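Ploltell Workshop Forum > Builds > Mobile bases and arms

Thread: Two-arm cabinet fetcher, door swing is eating my reach

lvanwijk
Some of you saw the base when it was still a box of motors. It drives now, both arms are on, and I'm at the stage where it should open a storage cabinet, take an item off the shelf and put it on top. We're building it in the shared workshop and testing in the office area because that's where the low cabinets are.

Current state:
Base holds position on carpet tile well enough.
Arms are the Dredetti kit with my own brackets.
Grippers are parallel, metal fingers, no pads yet.
Head camera only. No wrist cameras.

Problem is the door. Once it's open it sticks out over the floor right where the base wants to be. If I park clear of it, I'm 354 mm short of the back of the shelf. If I park close, the left elbow hits the door on the way in. Has anyone solved this without a longer arm?

tharindu_s
Park on the handle side to open, then back off and re-approach from the other side. It's slower but the elbow problem goes away. I do it on a kitchen cupboard with a single arm.

lvanwijk
Tried it. Each re-approach adds position error and I have to find the shelf edge again from the head camera. Pale shelf inside a pale cabinet, it doesn't find it every time.

Cor Cuypers
Why two arms at all? You have one arm doing the work and one arm getting in the way. I'd take the left one off, get the job working, and put it back when you need it. You would save weight too.

lvanwijk
The left holds the door. On the carpet the base rocks a little when the right arm extends, and if the right arm brushes the door it swings back.

Cor Cuypers
Then fix the rocking. Holding a door with a whole arm is an expensive doorstop.

hazem_ei
I disagree with Cor on this one. Holding the door also tells you where the door is. If the left gripper has the free edge you know the hinge angle from the arm joints and you don't need to see it. I ran mine like that at 500 open and close cycles before I changed anything, and the door angle was the one thing that never gave me trouble.

What are you picking up? That matters more than the door to me.

lvanwijk
Office stuff. Box files and ring binders. The box file lies flat on the shelf and the binder goes on the top.

hazem_ei
Flat box files are hard with parallel fingers. What's your max opening?

lvanwijk
Wide enough for the spine of the file. Not wide enough to take it across.

pboersma
Pull it by the spine until it hangs over the shelf edge, then get the second finger under. Same with the binder, leave it overhanging the front of the cabinet top so there is something to get hold of. You'll want rubber on the fingers. Bare metal on a plastic sleeve slides.

tharindu_s
+1 on rubber. Bicycle inner tube and contact adhesive. Replace it when it gets shiny.

Cor Cuypers
Post a view from the head camera with the door open. I can't judge any of this from numbers.

lvanwijk
Grippers are parked low in this one. Binder on top, file on the shelf. 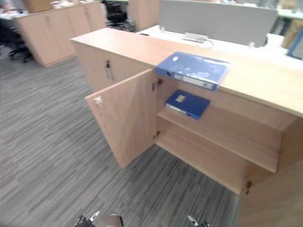
Reply 13: camera and parking position

Cor Cuypers
OK, I take back part of what I said. That door does project a long way. I still think the left arm should go behind you while the right one reaches, and a wedge on the floor can hold the door.

hazem_ei
A wedge means somebody has to put the wedge there. He wants the robot to do it.

On the shelf edge: put a strip of dark tape along it. The file is dark blue and should stand out fine, it's the shelf that's the same color as everything around it. Once the strip works you can try taking it off again.

pboersma
Also slow the right arm down for the last part of the reach. My controller was set to 2,000 steps per second by default and the base rocked every time. Half of that and it stopped.

lvanwijk
Tape and inner tube first, then the speed. I'll keep the left arm on the door for now. Cor, if it still rocks after that I'll try your way with the arm folded back.

Cor Cuypers
Fine. Measure the rocking before you change the speed or you won't know which change did it.

lvanwijk
Will do. I have a dial gauge somewhere.

tharindu_s
Which contact adhesive do you have? The Umura one took two days to set in our garage, so clamp it.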